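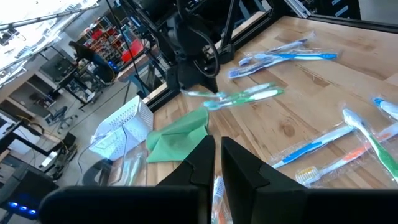
Gayan Paul sells a sorting cell that most people ask him about in the wrong order. They want the price first, then the speed, then whether it can handle their stuff. He would like it the other way round. "Show me the worst thing you pack," he says, and he's half shouting because the compressor next door just kicked in. For Plostivwood, a small outfit that fills travel kits, the worst thing was toothbrushes. Single ones, sealed in clear crinkly plastic, white handles with green or blue or orange on them, thrown across a butcher-block top at every angle. Shiny wrap, skinny object. "Catches the light and the camera goes, what's that," Paul says. "Is it a brush, is it glare."

The product is called the Flutex. Two arms, a table, a frame, software on a subscription. Ekasska builds it, Paul runs the trials for them. I got one morning with it and a lot of coffee.

First question was the obvious one. Why two arms?

"Because one arm gets stuck," he says. "You've got a pile. Thing you want is under the thing you don't. One arm can dig but it digs like a dog." The second one is there to move stuff aside, or hold a bin, or take the far half of the table. You pick. There's a setting for who gets priority in the middle, which he admits is "not great yet." Customers leave it on default and he tells them to.

Obaidul Ekanayake is the customer side, he runs packing at Plostivwood. Quieter than Paul. Came in with a list on his phone and read from it.

His kits go out in runs of 400. A run used to mean people standing at a bench picking colors by hand, and the color matters, hotels order by color. "They notice," Ekanayake says. "You would think they dont. They send it back." He looked at a Gamage machine before this one, a chute-and-belt thing, and passed. It wanted every item facing the same way before it went in. "So I pay somebody to line them up for the machine. Then why do I have the machine."

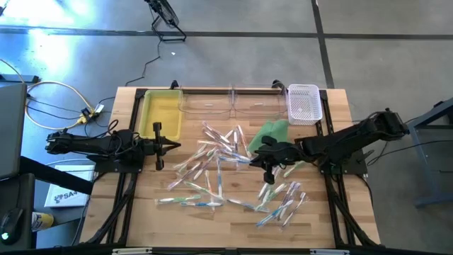

Setup is where I expected the pitch to fall apart and it sort of did, a little. Paul says a new item takes a morning. Ekanayake says it took him longer, and they had a short polite argument about it in front of me. What they agree on: you have to teach it with your own goods, in your own packaging, under your own lights. Bare brushes are no use if you ship them wrapped. Paul had 300 demonstrations from the first session and threw out the lot when Plostivwood changed the sleeve.

"That hurt," he says. Then, "Put that in, I don't mind."

What about the fingers? They're plain black parallel ones, no suction. I asked if suction wouldn't be easier on flat plastic. Paul shakes his head. Wrinkles leak. A cup wants a smooth patch and a loose sleeve doesn't have one where you need it. Fingers can pinch the handle through the wrap. They can also pinch two handles, and that's the complaint at the top of Ekanayake's list. Doubles. Two brushes in one grab, one of them the wrong color, both in the same bin.

"It's better than in the spring," he says. Paul says an update in July goes after exactly this, the arm will wiggle the grab and look again before it commits. I've heard July from other vendors about other things so we'll see.

Other gripes, quick. The frame is bigger than the brochure makes it look, measure your door. Cables, plan where they go before the thing arrives and not after. The reset button is on the side you can't reach when you're sitting at the computer. Support answers fast in the mornings and slow after lunch.

Good stuff, also quick. Swapping bins is painless, you tell it where they are and carry on. It handles soft things better than I figured, cloth included. And it stops when it's unsure, it doesn't guess and fling. Ekanayake likes that most. "I can fix a stopped machine. I can't fix a box that's already in the truck."

Price is $852 a month on a 24 month lease, arms and software, training extra. Paul winced at the training extra part when I repeated it back to him. Ekanayake hasn't signed yet. He wants one full run with no doubles in it, and he wants to bring the goods himself.

"Razors next," he says, scrolling. Paul puts his coffee down and asks what kind of packaging.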